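Granola, week three (and I think I've cracked it)

I have made so much granola this month that the neighbours have started leaving empty jars on the step. I'm not complaining! It began when I ran out of the stuff from the Letedby market, the one with the big salty clumps, and thought, how hard can it be? Quite hard, as it happens, if clumps are what you're after.

Batch one was dust. Tasty dust, lovely on yoghurt, but you couldn't pick any of it up. I'd stirred it every few minutes like every recipe tells you to, and of course stirring breaks up exactly the bits you're hoping will hang on to each other. Batch two I left alone completely and burnt the edges to charcoal while the middle stayed soft. My oven runs hot at the back left corner, always has, and I keep forgetting until there's smoke.

So for batch three I rang Eulalia Garrido, who bakes for half of Duvton and doesn't mind being rung at odd hours. Her first question was whether I was using egg white. I wasn't! One egg white, whisked with a fork until it's just foamy, folded through right at the end after the honey and oil. Then you press the whole lot down hard with the back of a spoon, really lean on it, and bake it low. I turned the tray once halfway and otherwise kept my hands off. When it came out I left it on the bench until it was stone cold, which took all the willpower I own, and it snapped into pieces the size of my palm. I may have yelled.

What I used, for those who asked last time:

600 g rolled oats (the big ones, not quick oats)
a good handful each of almonds and pepitas
shredded coconut, as much as you fancy
5 tablespoons honey
the same again of olive oil
one egg white
a proper pinch of flaky salt
cinnamon

That fills two big trays. Dried fruit goes in after baking, please, unless you enjoy sucking on little bits of gravel. I put sultanas in early once and I've still got the memory in my back teeth.

I did wonder about sugar, and I've ended up liking it with less. The honey does most of the work of sticking, so there's a limit to how far you can cut it back, but the salt makes it taste sweeter than it is. A bit of orange zest rubbed into the oats with your fingertips is gorgeous too. The whole kitchen smells like marmalade! I've also been playing with toasting the nuts separately (didn't notice any difference) and swapping some of the oats for puffed rice (noticed a huge difference, all of it bad, it went chewy overnight).

Does this mean I've given up on cereal from a box? Not a chance. I grew up on the stuff and there's still nothing better at ten at night, standing up, straight out of a mug. Some mornings it's granola, some mornings it's whatever's nearest, and a mix of the two in one bowl is my favourite discovery of the winter. 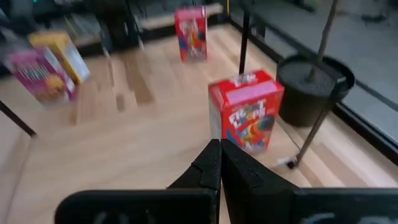
Jarlath Egan reckons I should forget the honey and try maple syrup, the darkest I can get, with a spoonful of tahini whisked into it. He says the clumps come out softer but they hold together even after a week in the jar, and he hasn't gone back to honey since. I've got tahini in the fridge that needs using, so that's batch four sorted.

After that I want to have a go at a savoury one, with fennel seeds and soy, to scatter over soup. If you've made one, tell me how much sweetness you left in, and whether the egg white still does its job when there's soy sauce in the bowl. I've got plenty of jars to fill.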